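Guides > Workshop and Storage > Stock-keeping
Posted in May by the Clular help desk
6 comments | 427 shares

Section 3. Setting up the small parts store

This section explains how to prepare the shelves, the labels and the stock list before you use the Clular system for the first time. Please read it to the end before you begin. If you already have a store and only wish to move it to Clular, go first to Section 6 and then come back to step 4 here.

You will need: the Clular starter pack, the label sheets (Prurov type or similar), a soft pencil, a dry cloth, and a table where you can leave things overnight.

3.1 Choosing the place

1. Choose a wall that is not an outside wall, if you have this possibility. Outside walls become damp in winter and the labels will come loose.

2. Measure the wall at floor level and again at the height of your shoulder. In old buildings the two results are often different. Write down the smaller one.

3. Leave free space in front of the shelves so that one person can kneel and another can pass behind.

Caution: Do not put the shelves over a heater or in front of an electrical panel.

3.2 Dividing the stock

4. Empty all your old boxes and jars on the table, one group at a time. Do not mix screws with electrical parts, even for a short time.

5. Sort each group first by kind and then by size. Parts which you can not identify go in a separate box marked "Unknown". Look at this box again after two months. What is still unknown can go to scrap.

6. Give each group a letter. We advise not to use I and O, which are easily read as numbers.

Note: Many users want to begin with the labels. Please wait. The groups nearly always change during sorting, and the label sheets can not be used a second time.

3.3 Labels and list

7. Write the group letter and the shelf number on the label with pencil. When you are sure, go over it with the pen from the starter pack.

8. Clean the place for the label with the dry cloth. Press the label from the middle to the sides and hold it for a moment.

9. Enter the same letter and number in the stock list. Use one line for each kind of part. In the column "Minimum", write the quantity at which you want to order again.

10. Hang the list at the end of the shelf, at eye height. A list which is kept in a drawer will not be filled in.

Caution: If you use the Clolero shelf rail, check that both end stops are closed before you load the shelf. An open end stop lets the rail slide forward.

3.4 Bins for heavy or dirty parts

11. Keep heavy parts in metal bins on the lowest shelf. Second-hand bins are suitable. Scratches and marks on the inside do no harm, but run your hand (with a glove) along the upper edges and file away anything sharp.

12. Where two bins must stay together, join them with spring clamps where they meet.
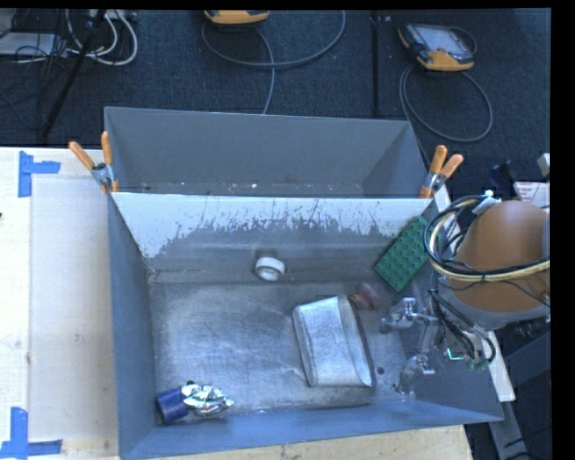 Fig. 3-2. Grey metal bins held with two spring clamps.

13. Remove the clamps before you lift a bin. Never lift two joined bins together.

Note: The Espinoza liner mat can be cut with ordinary scissors. Cut it a little too large and trim it after you have tried it in the bin.

3.5 Weekly check

14. Choose a fixed time, for example Saturday morning, and compare the shelves with the list. In the first weeks there will be mistakes. Correct the list, not the shelf, unless a part is clearly in the wrong place.

15. Return loose parts from pockets, window sills and vehicles to their groups before you order new ones.

Continue with Section 4, "Ordering and receiving".

Tagged: stock list, labels, shelving, small parts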